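Comprar un libro electrónico y no tenerlo

En febrero cerró la tienda de libros de Bivton. Avisaron con un correo de cuatro párrafos en el que daban las gracias, explicaban que el catálogo pasaba a otra empresa y añadían, ya casi al final, que las compras anteriores seguirían disponibles "en la medida en que los acuerdos con los editores lo permitan". Yo tenía 62 títulos en esa cuenta. Después del traspaso me quedaron 37.

No escribo esto para quejarme del dinero, aunque era dinero. Varios de los libros desaparecidos los había comprado en oferta y alguno ni lo había abierto. Lo que me molesta es la palabra "comprar". Estaba en el botón, en la factura y en el asunto de cada correo de confirmación. En las condiciones de uso, en cambio, lo que había era una licencia personal, revocable e intransferible. Las dos cosas no pueden ser verdad a la vez, y cuando hubo que elegir mandó la letra pequeña.

Llevo años leyendo en pantalla y no pienso dejarlo. Leo en el autobús y en la cama con la luz apagada, y el tamaño de letra que necesito ahora no lo trae casi ninguna edición de bolsillo. Tampoco me convence el discurso del olor del papel. Tengo estanterías llenas y sé lo que pesan en una mudanza. Mi argumento es más limitado: quien vende un archivo debería entregarlo, y quien solo presta el acceso debería decirlo en el botón y cobrarlo como un préstamo. 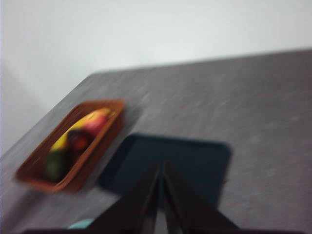
La respuesta habitual es que las protecciones anticopia son necesarias porque sin ellas nadie pagaría. Puede que tuviera sentido hace años. Hoy cualquiera que quiera una copia sin pagar la encuentra en unos minutos, de modo que la protección la sufre sobre todo el que pasó por caja. El lector que paga es el que no puede pasar su novela de un aparato a otro, el que pierde las notas al cambiar de marca y el que tiene que autorizar de nuevo el dispositivo cuando el servidor decide que ya no lo conoce.

Mi lector es un Wastolex de hace unos cuantos años. Funciona bien, la batería aguanta y la pantalla no tiene un rasguño. Desde la última actualización de la aplicación ya no admite los libros protegidos de la tienda que heredó mi cuenta. El servicio técnico me contestó que el modelo estaba fuera de soporte y me ofreció un descuento para otro. Es decir, que para seguir leyendo lo que ya había pagado tenía que comprar un aparato que no me hacía falta. Los archivos sin protección que guardo en el ordenador se abren en ese mismo lector sin ninguna dificultad.

También se dice que las suscripciones han resuelto el asunto, que ya no se trata de poseer libros y que basta con entrar en un catálogo enorme por una cuota mensual. Estuve suscrito a Clarnby algo más de un año. Para leer novedades y abandonarlas a la mitad me parece un buen servicio y lo recomendaría. Para releer no sirve. De una lista de 33 libros que había marcado para más adelante, cuando volví a mirarla faltaba una parte, sin aviso y sin fecha de regreso. Con los cómics es peor, porque las series aparecen a trozos: están el primer tomo y el cuarto, y los de en medio hay que buscarlos en otro sitio.

No me parece mal que exista ese modelo. Una suscripción no engaña a nadie: pago mientras la uso y el día que me doy de baja se acaba. Lo que critico es que las tiendas hayan copiado las reglas de la suscripción y mantengan los precios de la venta. He visto novelas digitales con solo 2 euros de diferencia respecto a la edición en rústica, que puedo prestar a mi hermana, vender de segunda mano o dejar en el banco de un parque.

Hay editoriales que lo hacen de otra manera. Van Dijk vende sus libros en archivos abiertos con una marca de agua discreta en la página de créditos, donde pone el nombre del comprador. Se descargan una vez y ya está. Cuando corrigen erratas mandan un enlace con la versión nueva, y el que prefiera quedarse con la vieja se la queda. No conozco sus cuentas y no sé si ganan más o menos que las demás. Sé que siguen publicando y que yo les compro más que a nadie.
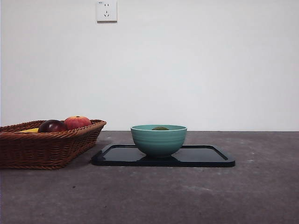

Cesta de mimbre marrón junto a una pared blanca con un enchufe.

A los lectores nos toca una parte. Yo he cambiado algunas costumbres. Antes de pagar miro el apartado de formato, que suele estar al final de la ficha, debajo de las reseñas. Si el libro tiene protección y me interesa de verdad, lo busco en papel o en la biblioteca. Si es una lectura de paso, lo pago sabiendo que es un alquiler. Una vez al mes hago copia de todo lo que se puede copiar en un disco externo, con carpetas por autor y sin más programa que el explorador de archivos.

Pero no todo puede depender de que el cliente lea las condiciones. Bastaría con un par de obligaciones sencillas para las tiendas: que el botón diga "comprar" únicamente cuando haya descarga de un archivo utilizable fuera de la aplicación, y que en caso de cierre se dé un plazo razonable para bajarlo todo sin protección. La segunda costaría algo a las empresas. La primera consiste en cambiar una palabra en una página web.

Sigo esperando respuesta sobre los títulos que me faltan. El último mensaje decía que mi consulta se había trasladado al departamento correspondiente.

2025-11-24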